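Notebook — open day prep and the day itself, July
2 comments · 7 shares

Writing this up before I forget half of it. We had visitors in from Durnorgate all afternoon, and Nilmini Gunawardena ran the tabletop demo while I did the talking and kept people from leaning on the bench. The kitchen task was the draw again — utensils, caddy, two arms, black cloth. People love anything with a whisk in it!

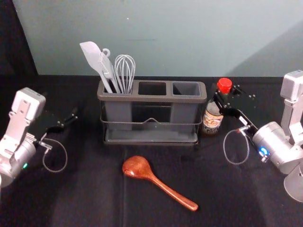
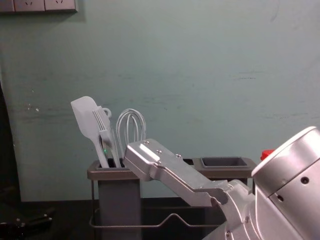

First group came through at 2 and went straight past my poster (fine, it's a dull poster). They wanted to know how the arms decide which one goes first, and I gave my usual long answer, and then a kid asked the same thing in five words and Nilmini answered in six. Note to self: steal her version.

Best question of the day was from a guy at Krasniqi who packs trays for a living. He asked what we do when a handle leans the wrong way, and we ended up talking about wrist angles for so long that the next group had to squeeze in around him. He's going to send over some notes on how his people do it by hand, and I really want to read those before we touch the approach heights again.

Things to fix while I still remember:

Speed. I had the arms capped at 50 percent and it felt slow from the front row. Nilmini says leave it there for visitors and I think she's right, but let's try a bit more when it's only us.

Cables. I kept glancing at the wrist cables instead of at the people I was talking to. Shorter loops, or clip them up — try both.

Sound. With 7 people in the room it's fine, with a full group the back row can't hear a word. Can we borrow the little speaker from Tullau again?

Handouts. I printed 200 and there's still a fat stack on my desk, so please take some, they have the Plevari diagram on the back and it's the good one.

Also somebody walked off with my blue marker. I'd like it back!

Nilmini wants to swap the order next time and let people see a run before I say anything at all. I'm game. Still need to book the room and move the charger off that side of the bench — will do it in the morning.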